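Sac à dos Zellden — bleu marine, bande réfléchissante
Zukeck, rayon Sacs et cartables
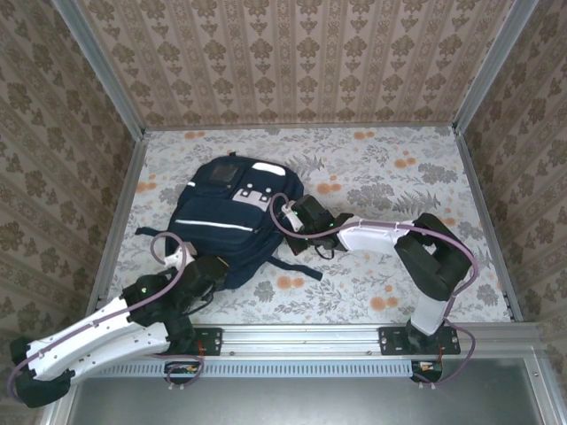 Le Zellden bleu marine, posé à plat, côté poche avant.

Il existe des sacs à dos qui promettent l'Himalaya à des gens qui prennent le bus. Le Zellden vise plus modestement l'arrêt de bus. Il transporte des classeurs, une gourde, un pull roulé en boule et, tout au fond, la moitié d'un biscuit dont chacun préfère ignorer l'âge. Il le fait sans mousquetons décoratifs et sans sifflet de survie.

Le coloris

Bleu marine foncé, le seul que nous gardions au catalogue. Nous avons essayé le moutarde pendant une saison ; il en reste quelques-uns en réserve, et nous préférons ne plus en parler. Le marine va avec tout, y compris avec les papiers peints à médaillons et les sols à grandes fleurs, ce qui rassurera les lecteurs qui vivent chez leur grand-tante. Il cache assez bien l'encre, très bien la boue, et pas du tout les poils de chat blanc.

La poche avant

Elle porte le badge gris clair, avec ses points blancs et ses petites découpes. On nous demande parfois s'il s'enlève. Non. Il est cousu, et ceux qui ont essayé de le retirer à la lame de cutter nous ont renvoyé des sacs qui ne relèvent plus de la garantie (voir plus bas).

Sous le badge, une bande réfléchissante blanc argenté traverse la poche à l'horizontale. Elle renvoie la lumière des phares, à condition qu'il y ait des phares, et qu'ils soient derrière vous. Pour le vélo de nuit, elle complète un éclairage — elle ne le remplace pas, malgré ce que soutient un client fidèle du mardi.

Le haut du sac

Deux pièces se partagent le haut de la face avant : un petit carré sombre et translucide et, juste à sa droite, un rectangle blanc aux coins arrondis. Nous conseillons le feutre indélébile sur le blanc. Pas le stylo bille, qui tient une matinée. Et mieux vaut un prénom qu'un surnom, surtout si le sac doit encore servir l'an prochain.

L'intérieur

Un grand compartiment, une cloison souple contre le dos et une pochette zippée pour les clés. La cloison accepte un classeur standard ou un petit ordinateur portable. Elle accepte aussi les deux à la fois, mais il faudra alors négocier avec la fermeture éclair, qui a son caractère. La doublure est claire, choix discutable du point de vue de la propreté, excellent quand on cherche un stylo noir dans le noir.

Les bretelles

Rembourrées, réglables, avec un passant pour l'excédent de sangle. Réglez-les une bonne fois, debout devant une glace, le sac chargé. Le haut du sac doit arriver sous la nuque, et le bas ne doit pas vous battre les cuisses. Nous savons que la mode adolescente en a décidé autrement et nous n'avons pas les moyens de lutter.

Caractéristiques

Référence : Zellden 69
Poids à vide : 920 g
Coloris : bleu marine
Bande réfléchissante : oui, poche avant
Port : dos, ou à la main par la poignée
Prix : 55 €
Housse de pluie Stundar : vendue séparément, 6 €

Entretien

Éponge, eau tiède, savon de Marseille. Retournez les poches au-dessus de la poubelle avant de commencer, vous nous remercierez. Séchage à plat ou suspendu par la poignée, loin du radiateur. La machine à laver est déconseillée : le sac y survit, la bande réfléchissante moins bien, et le joint du hublot garde longtemps le souvenir des miettes.

Garantie et réparations

Coutures et fermetures sont couvertes pendant deux ans. Les réparations passent par l'atelier Antoniuk, qui remplace les curseurs, recoud les bretelles et refuse poliment de broder des prénoms. Comptez une dizaine de jours, davantage à la rentrée, quand tous les sacs du pays craquent la même semaine. Ne sont pas couverts : le cutter, les dents du chien, la banane oubliée de mars à juin.

Retours

Trente jours, sac non utilisé, étiquette en place. Un sac qui contient un carnet de correspondance est réputé utilisé. Les objets trouvés dans les retours sont conservés au comptoir ; nous avons en ce moment une règle, une seule moufle et un dentier en plastique.

Souvent acheté avec

Housse de pluie Stundar
Trousse Zellden, petit modèle
Étiquettes thermocollantes (pour la trousse, pas pour le sac)

Disponible en magasin et en commande. Livraison en point relais offerte dès deux sacs.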